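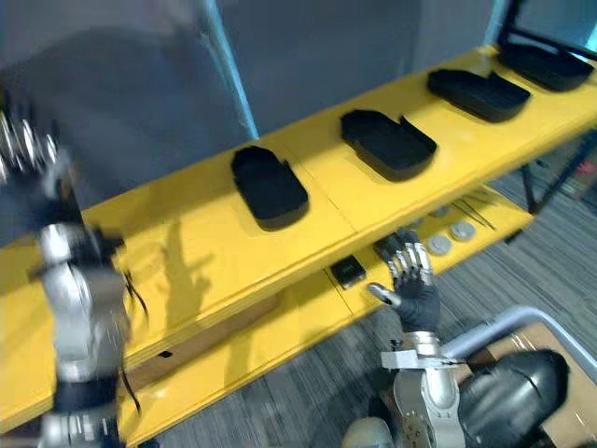

What is a two-tier workshop shelf used for?
It keeps the parts being worked on within easy reach on the upper level, and stores spares and smaller bits on the lower one.

Two-tier workshop shelf

A two-tier workshop shelf (my dad just called his "the double") is a long, low rack with two levels, one above the other, normally on metal legs. I've used them in garages, in a school craft room and for a while at a parcel depot, and I'm still very fond of them!

Layout
The upper level is the one you live on. Open trays go there in a row with a bit of space between them, so your hand can get in without knocking the next one along. Black trays on a yellow shelf are a lovely combination, by the way – you can find the edge of a tray without really looking. The lower level takes whatever you reach for less often, such as small boxes, discs and bundles of thin rods. I like rods laid flat and pointing towards the back, though Koen Aerts, who taught me most of this, stood his upright in a jar and we never did agree.

Construction
Longer shelves are often made from panels butted together, which leaves a thin seam across the top. It does no harm, but small screws love it (I've dug out plenty with a butter knife). The one I have at home is a Plokora, 1450 mm long, on 6 legs, and it came with a sheet of instructions I lost the same afternoon. Tirkano do a shorter one with 4 legs that suits a box room better.

Trays
Rounded corners are easier to wipe out than square ones. A raised rim stops things rolling off, and a notch in one side gives your thumb somewhere to go. Milagros Villca, who ran the craft room, wrote the contents on masking tape and stuck it to the shelf instead of the tray, so every tray had a home to go back to. I copied her straight away.

Flooring
On carpet, give the legs a day or two to settle before you load anything heavy, then check the level again. Mine needed a bit of card under the back corner and it's still there.

See also: Storage tray; Workbench; Pegboard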